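Beltdale Kitchen Storage Study – Project Report
Hala Saab
15 May 2021

3. Handling of reflective items

The second part of the project dealt with items whose surface is hard to judge by eye. Painted and matte objects were covered in section 2. Polished metal was treated separately, as its apparent color and outline depend on whatever stands next to it. A narrow upright object was chosen over a flat one, so that both sides of the surface could be compared from a single viewpoint.
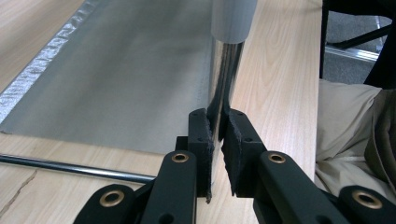
Figure 2. Silver object with a matte grey upper section, held upright at its lower end.

The grey section and the mirror-like section meet at a distinct horizontal boundary. Below it, the surface picks up grey, black and wood tones from the surroundings as vertical bands. The grey section shows no such bands and was used as the reference for color. Dark streaks near the lower end were recorded as reflections – no attempt was made to separate them from marks on the surface.

The labeling sheet was changed after this part. "Silver" now refers to the finish only, and material is entered in its own column. Entries that could not be settled from one view were left open and passed to the Haltora list for a repeat check in August. The sheet allows 110 characters per entry, which was enough for all items except the nested ones described in section 4.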